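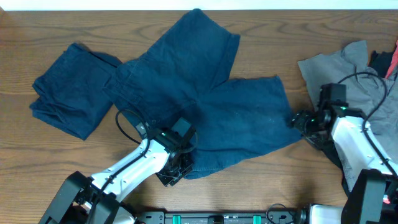 Laundry Room Safety Checklist, With Comments
9 March 2020 -- Polard Building Services

Filed under: Inspections, Shared Spaces, Forms You Can Copy

We use this list for shared laundry rooms in small apartment buildings. It was last changed in January, after the walk-through at 282 Bakalis Street, and the comments under each item come from that visit. Mark each item OK, FIX, or N/A. Anything marked FIX gets a work order number before you leave the building.

DRYERS AND VENTS

[ ] Lint screens clean and not torn
OK. One screen had a waxy film from dryer sheets. Washed it with dish soap and an old toothbrush. Hold the screen under a faucet; if water sits on the mesh, it needs washing.

[ ] Vent duct is metal, not plastic or foil
FIX. Dryer 2 still had a white plastic duct. Power was shut off at the breaker, the gas valve was closed, and an out-of-order sign was taped to the door. Tekbridge replaced the duct with rigid metal and put the dryer back in service.

[ ] Duct not crushed behind the machine
OK on all dryers. Leave enough space behind each one so the elbow keeps its shape. Check again whenever a machine has been pulled out for cleaning.

[ ] Outside vent flap opens when the dryer runs
FIX. The flap on the alley side opened only partway. Packed lint and a bird nest in the hood. Both removed. The old cover was cracked and is on the order list.

[ ] No lint built up behind or under machines
FIX. Swept and vacuumed. This is on the monthly cleaning sheet but the last three boxes were blank.

WASHERS AND WATER

[ ] Supply hoses free of bulges, cracks, and rust at the fittings
OK, but two hoses have no date on them. Write the install date on a tag when you put in a new hose. Our rule is to replace rubber hoses after five years and any hose with no date at the next visit. Both are scheduled.

[ ] Shutoff valves turn by hand
FIX. Hot valve on washer 1 is stiff. Do not force it with a wrench. Sent to plumbing.

[ ] Floor drain open, cover in place
OK. Poured a bucket of water down it and it drained with no backup.

[ ] Machines level, no walking during spin
Washer 3 moved during the spin cycle. Adjusted the front feet and ran it again with a load of towels -- no movement the second time.

ELECTRICAL

[ ] GFCI outlets trip and reset
OK. Tested with the button and with a plug-in tester.

[ ] No extension cords or power strips on machines
OK.

[ ] Breaker panel labeled, with clear floor in front
FIX. A drying rack and two boxes were stored in front of the panel. Moved. Labels are readable except number 8, which says only "room." Needs tracing.

FOLDING AREA AND WALKWAYS

[ ] Folding table steady, no splinters or sharp edges
OK. Tightened one leg bolt.

[ ] Nothing stored on or above the dryers
FIX. Detergent bottles on top of dryer 1. Moved to the Illeck cabinet on the back wall. That cabinet holds up to 7 large bottles on the lower shelf, and the upper shelf should be left for light items.

[ ] Floor dry, mats lie flat
One mat curled at the corner by the door. Thrown out. A new one has been requested with a rubber back.

[ ] Door opens all the way and latches
OK.

FIRE AND SIGNS

[ ] Extinguisher charged, tag current
OK. Needle in the green.

[ ] Smoke alarm sounds on test
OK. Tell the tenants on that floor before you press it.

[ ] Sign posted about oily rags
FIX. The sign is gone. Shop rags with cooking oil, wood stain, or gasoline on them should never go in a dryer, even after washing. Print a new sign and put it at eye level over the dryers.

After the visit, leave one copy in the binder and send one to the office. Items marked FIX are checked again within 30 days.

Related items
Boiler Room Walk-Through Sheet
Stairway and Handrail Checklist
When to Replace Washer Hoses
Trash Room Inspection: Notes From Winter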